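The 2 o'clock tour at Lindance was full, so we took the one after it, and spent the wait in a corridor reading a framed fire certificate.

Lindance makes wooden boards. Chopping boards, bread boards, the sort of board a pub puts a burger on when it has fallen out with plates. The works sits at the far end of Plemham, past the tyre place and the other tyre place, and once a year, on a Monday in May, it opens its doors to anyone willing to wear a hairnet. I had lived within earshot of its extractor fans long enough to feel I was owed a look.

Visitors are sorted by coloured sticker. I was given a green one, which meant the timber store first, then the press, then the finishing room, then the shop. The orange stickers did it the other way round and met us in the middle, already carrying bags. There was a good deal of looking at what they had bought and working out what it had cost them.

The timber store is a cold shed that smells wonderful. Planks are stacked with thin strips between them so the air can get through, and they stay there until the moisture is right. Our guide had a meter with two pins that she pushed into the end of a plank, and she let the children have a go. One boy tried it on his own shoe. The shoe, I can report, needs another month.

I had always assumed that a wide board came from a wide tree. Some do, and they cost what you would expect. Most are made from narrower pieces glued edge to edge, with each one flipped or turned until the person at the bench likes the look of it. The machine that planes the edges is called a jointer and makes a noise like a bus being unzipped. After it, two planks will sit together so neatly that you need to catch the light to find the line. We were invited to run a thumbnail across a join and feel nothing. I felt nothing, several times, and was asked to move along.

The press room was the best part of the visit and had the worst acoustics. Boards go into a big rack of clamps, the rack turns, and by the time it has come round again the glue has gone off. The rack is older than the building. It was bought second-hand from a furniture maker called Chuensuk, whose name is still cast into the frame in letters as long as my hand, and the Lindance people refer to it by that name, as you might a difficult uncle. "Chuensuk doesn't like the damp." "You'll want to stand back from Chuensuk." It was running at half speed for our benefit. Full speed, we were told, would not look any different.

On the wall beside it was a whiteboard with the year's figures so far: 3936 boards pressed and 3427 passed. Somebody in our group asked, in the tone of a man who has waited all day to ask it, what happened to the others. They are cut down into cheese boards. The ones that fail as cheese boards become coasters. The ones that fail as coasters heat the office. I found this oddly moving, and have thought about it since in relation to my own career.
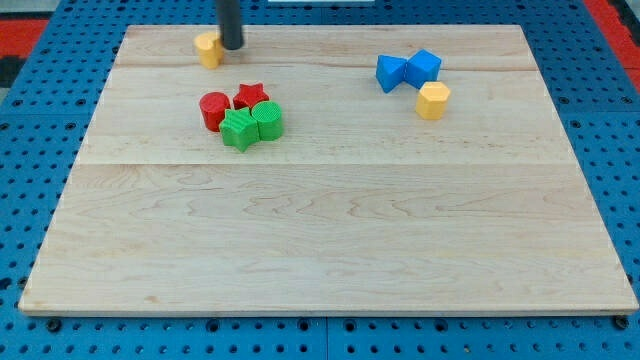
*Pale board with the grain showing. Look for the two seams.*

Grain is a touchy subject at Lindance. Pale wood with a quiet pattern sells to people with new kitchens, and they want every board to match the one on the website. People with old kitchens want streaks, knots and what the price list calls "character", at a higher price, for wood the first lot would have sent back. The same plank can be a fault or a feature depending on which shelf it ends up on. I asked who decides, and was shown a stool by a window, with a cushion on it. Whoever is on the stool decides.

The finishing room was hot, and all the doors were shut against dust. Boards are sanded, wetted so that the fibres stand up, left to dry and sanded again. Then comes the oil. They use one called Sasta, which arrives in drums and smells faintly of walnuts, and each board gets a coat by hand with what looked to me very like an old T-shirt. We were each given an offcut and a dab of oil to try it ourselves. The change is quick and rather showy. A dull bit of wood goes in and something from a magazine comes out, and everyone says "ooh" even though they have just watched the person in front do exactly the same thing. I said it twice.

There followed a short talk on looking after your board at home. I took notes, as one does when feeling guilty:

- Wash both sides, even if you only used one, or it will bend.
- Stand it on its edge to dry.
- Oil it when it looks thirsty.
- Never put it in the dishwasher.

The last item was delivered with a pause and a slow look round the room. A woman near me studied the ceiling. I have a board at home which has been through the dishwasher so often that it rocks like a boat, and I kept my face as still as I could.

Tea was served in the packing area, on trestles, with a tray bake that had been cut up on a Lindance board and was the only thing all afternoon I'd call overfinished. The parking was poor. The lavatories were better than at the garden centre. Pushchairs will struggle with the step into the press room, and the noise in there is a lot for small children, though ear defenders are handed out at the door and most of them seemed to enjoy being deaf.

Then the shop. I went in intending to buy a coaster, out of sympathy. The full-size boards start at 70 pounds, laid out on a long table under kind lighting, and it is hard to walk past them once you have met the press, the stool and the T-shirt. An orange sticker in front of me bought three. I held out for some time over by the tea towels.

I now own a bread board. It has a streak down one side that somebody on a cushion decided was character, and it is standing on its edge by the sink. The old one has gone to the shed, where it is doing well under a tin of paint.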